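31 de dezembro de 2022

Última entrada do ano, e vai sobre o sistema de som do pavilhão, que me roubou a semana! O jogo do Gardale contra o Romow abre com o coro da escola a cantar o hino, e da última vez a segunda estrofe chegou às bancadas de cima com um eco horrível (a Marama Quinlan, que dirige os miúdos, ainda me fala disso).

Medi tudo outra vez com a Eun-ji. Temos 7 colunas, 2 delas com a fase trocada desde a montagem de julho -- erro meu, está no caderno anterior, com a minha letra e tudo. Troquei os fios e o grave voltou logo.
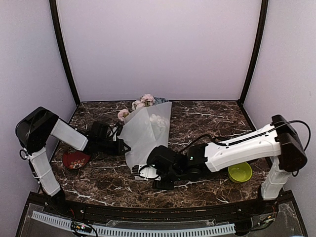

Falta o atraso das colunas do topo norte. O Lahcen quer pôr o mesmo valor em todas, eu prefiro afinar uma a uma, mesmo que demore. Com o pavilhão vazio soa bem, mas com 1.374 pessoas sentadas a conversa é outra, e só vamos saber no dia do jogo.

Para quem pegar nisto depois de mim: microfones do coro no canal 7, sem compressor, por favor! O Boonmee fica com a chave do armário da mesa. Ainda tenho de perguntar à Nhyira se o coro ensaia com a base gravada ou a capella.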